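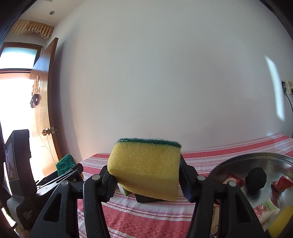
## 4. Do user reviews predict what people rent next?

The usual claim is that a warm review of one film in a series sends renters on to the next. Sundaram makes this case for the Clideo catalog, and Joo repeats it with few changes. We doubt it. Both studies count a rental as "led by" a review if the review page was opened at any point in the same month, which is a very loose test.

We took 946 reviews of sequels from the Tedenora rental site and left out any under 70 words. For each, we checked whether the account that opened it had already put the next film in its queue. Most had. A review read after the choice is made can't have caused the choice - at best it kept the reader from changing their mind.
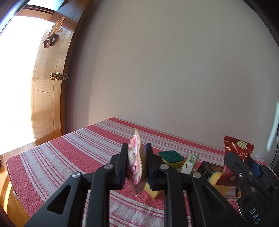 **Figure 2.** Snack wrapper held in a two-finger gripper over a striped tablecloth.

Star ratings did no better. Parvathi Sundaram (personal communication) argues that ratings matter more for the last film in a series, when renters are unsure about finishing. Our sample has 700 accounts that reached a final film, and we found no such pattern among them. Seung-woo Joo's reply, that Tedenora users are simply more loyal than others, may be right, but he offers no data for it.

The "similar films" list is a harder problem. It sits directly over the reviews on every page, and neither study separates the two. Until someone hides one and keeps the other, we would treat any effect credited to reviews with caution - ours included.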